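Vusa two-arm bench kit: frequently asked questions

Last updated 29/06/2024

What is the Vusa kit?

Vusa is a pair of small robot arms sold with a mounting bar, a gripper for each arm, power supplies and the control software. It is made for teaching labs, small workshops and anyone who wants to try two-handed jobs such as folding, sorting and packing without buying factory equipment.

What does it cost?

The standard kit is £3399 including VAT. Delivery within mainland Britain is free. Delivery elsewhere is worked out at the checkout.

Can I buy one arm on its own?

Yes, from the Madthorpe shop only. A single arm can be added to later, but you will need to buy the long mounting bar separately.

What do I need to supply myself?

A solid table, a computer running Linux and two mains sockets within reach. The walls and corner posts are sold as the Ivholm enclosure. You can run the arms without it if you have another way of keeping people out of reach while they move.

Can it handle clothes and other soft items?

Yes. This is what most of our customers ask for. The software includes a cloth starter set, covering picking up a garment, spreading it out and making a first fold. T-shirts, towels and tea towels are the best things to begin with. Very thin or slippery fabrics are harder, and we do not recommend them for your first month.

Lay the garment on a flat mat within reach of both arms. Keep anything waiting to be folded towards the back, so that the arms do not have to pass over it while they work.
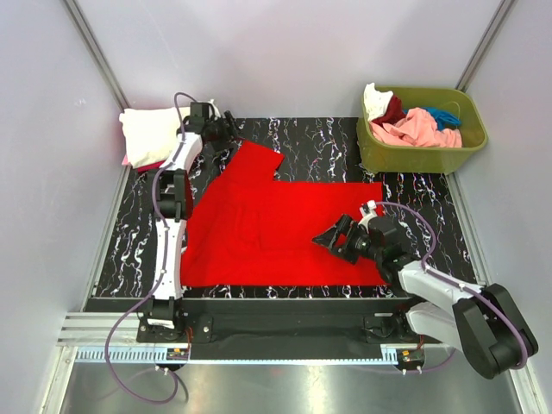 Garments do not have to be perfectly smooth before you start. Small wrinkles are fine. A sleeve or corner folded right underneath is more likely to cause a missed grip, and you may want to straighten it by hand while you are still learning.

Does it come trained for my own task?

No. The starter sets are a base to build on. You guide the arms through the job, record each run and train from those recordings. Jinfeng Xiong, who looks after customer training, used 117 recorded runs for the towel fold in the starter set. Your own task may need more or fewer.

How long does it take to set up?

Allow an afternoon. Fixing the bar and arms is the quick part. Most of the time goes on calibration, which has to be repeated if you move either base.

How should the cables run?

Leave enough slack for the wrist to turn fully, and check each cable through the whole range of movement at low speed before normal use. Replacement cables come in packs of 6.

Are the grippers included the only ones that fit?

The Chevalier soft-tip fingers also fit and are sold in pairs. Change them with the power off and run the gripper check afterwards.

What is the warranty?

Two years on the arms and one year on grippers and cables. Damage caused by lifting more than the rated load is not covered.

Can I see it working before I buy?

Demonstrations at Madthorpe are by appointment and last just over an hour, with up to five people per visit. Bookings for September are open now. You may bring your own items to try, but please tell us what they are when you book.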